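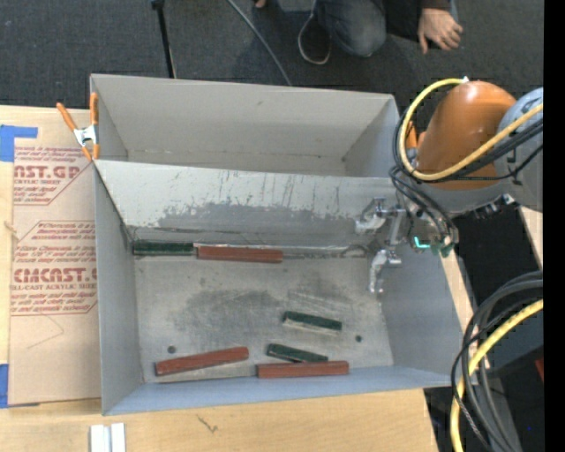 Catriona Carnegie

Filed under: On Set, Television, Production Safety

Stage walk-through, "Rikorico" season two, Sedgwick lot. Done at 6:40 a.m. in August, before the cast arrived and the air conditioning gave up.

1. Fire lanes, four feet clear on all sides: FAIL
The north lane held a chaise longue and most of a Venetian balcony. The balcony has been moved. The chaise had Ingvar Ladefoged on it, learning lines, and he has also been moved.

2. Exit signs lit: PASS
Art department had hung a black drape over the east one because it "read as modern." Drape removed. It will be back by lunch, so check again.

3. Extinguishers tagged and in date: PASS
One was dressed as a samovar. I've asked for it to be undressed.

4. Audience risers: PASS WITH COMMENT
Posted limit is 166. Publicity has sent out 600 tickets on the theory that most people don't show up. For the finale, they will. Pankaj Pandey to call publicity, and to be less polite than last time.

5. Lighting grid, safety cables on every fixture: FAIL
Lamp 787 had no cable. It hangs over the sofa where the leads do all their kissing. Fixed while I stood there.

6. Balcony railing, load test: NOT DONE
See item 1. The balcony was in the fire lane.

7. Stunt mats for the staircase fall: PASS
Guðlaug Steinarsdóttir would like it written down that she does this fall herself and does not need the second mat. Written down. She gets the second mat.

8. Candles: FAIL
Script calls for 2. I stopped counting at the piano. Battery ones only until the fire marshal has signed.

Recheck of 1, 2, 5 and 6 at 1:15 p.m., before cameras roll.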